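Search this site Search Go
Reading time: 2 min

Uraston Repair Club
Minutes of the January meeting, 7:00 p.m., back room at Clernia

1. Minutes of the last meeting
Approved, after the word "motherbored" was corrected. One member asked that it stay. It did not.

2. Money
Balance stands at $732. The new shelves will take $400 of that. The motion to buy better cookies was tabled again.

3. The Drostora desktops
Roughly 32 machines are still stacked along the back wall. Processors are to be handled by the sides only, and the load plate stays open until the chip is square in the socket. Members who want to argue about thermal paste may do so in the parking lot. 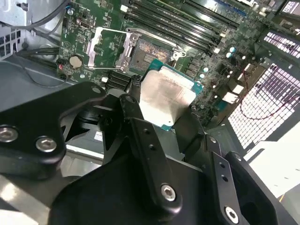
Item 3: green board, socket open, coin-cell battery at left.

It was agreed that the gold pins are not to be touched, dusted, blown on or "just straightened a little." The plastic socket covers have gone missing, and the jar marked SOCKET COVERS was found to contain mints. New covers to be ordered.

Discussion of whether old paste must be wiped off before a chip goes back in. Yes. Discussion of who wipes it. Deferred.
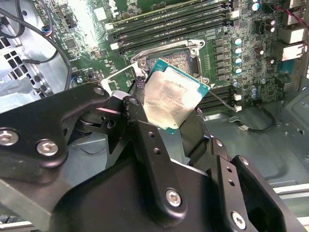

Item 3: processor and open socket, with faint residue on the heat spreader.

4. Paredes school request
Paredes would like ten working desktops by spring. The club said yes before checking how many work. Testing starts at the next bench night.

5. Other business
The good screwdriver is still out on loan. Whoever has it knows who they are.

Adjourned 8:50 p.m. Next meeting in February, same room, bring a chair.

Contact the club | © Uraston Repair Club | Back to top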